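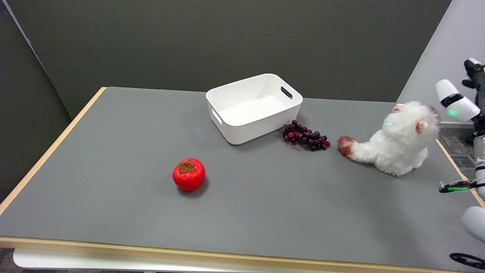
Re: bin task, how many demos is enough
6th March

> We have 400 episodes in the Tromow set now and the loss looks great.
> I'd say we freeze it and move on to the Clurnitz objects. Anyone
> against?

I am, a little. Low loss on 400 episodes of the same bin in the same spot doesn't tell me much. I went through 50 of them last night and the bin sat at the back center in nearly every one. The grapes, persimmon and plush cat move around, sure, but mostly on the right half of the table.

We did this in November with the Ventura set. Great curves, then someone slid the bin over by a hand's width and the policy kept dropping things where it used to be.

Before freezing, could we get 5 sessions with the bin turned and shifted? And please keep the bad grasps on the cat. Somebody at Grernon is trimming them out and I don't see how it learns to recover from a bad grasp if it never sees one.

If it holds up after that I'll shut up.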